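Draver 22 neck pillow, after two long hauls

Written at the gate in Barnton, 6 am, no coffee yet, so forgive the spelling.

Bought this for the overnight to Seoul. Middle seat, back third of the plane, guy in front fully reclined before the wheels were up. So a fair test I reckon.

What it is: a wraparound pillow, grey cover, one side taller than the other. You put the tall side wherever your head falls. Mine falls left. Always has.

The good

Chin support. Finally. My old Folov one let my head drop forward every ten minutes and I'd wake up with my mouth open, staring at my own lap. The Draver holds. Got four hours going over, which for me in economy is a personal best. Less coming home, but there was a baby, not the pillow's fault.

Packs down small-ish. Fits in the bottle pocket of my Garcia daypack if you really shove it. Cover zips off and washes fine, did it in the hostel sink and hung it off the bunk overnight. Still a bit damp at checkout. Wore it anyway.

The bad

Hot. Properly hot. Somewhere over the Pacific I had a sweaty collar and a bad attitude. Colour shows every bit of drool and sunscreen too.

The velcro is loud. Rrrrip, whole row awake. Geum-ok Wang, who I was travelling with, threatened to check me as baggage. She tried it for an hour and gave it back, said it was like being hugged by a stranger. She has a short neck, might matter. Try before you buy if thats you.

Also the carry strap is rubbish. Stitching went on one side before we'd even cleared customs.
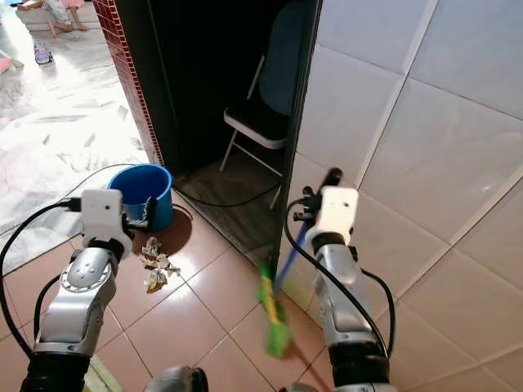

Worth the money?

If you fly long haul more than once a year, yeah. If it's one trip to Bali, roll up a hoodie and spend the cash on dinner. I'd buy it again but I'd wait for a sale, and I'd cut the strap off on day one.

Four out of five. Would of been higher with a quieter fastener. Boarding now, row 22, window this time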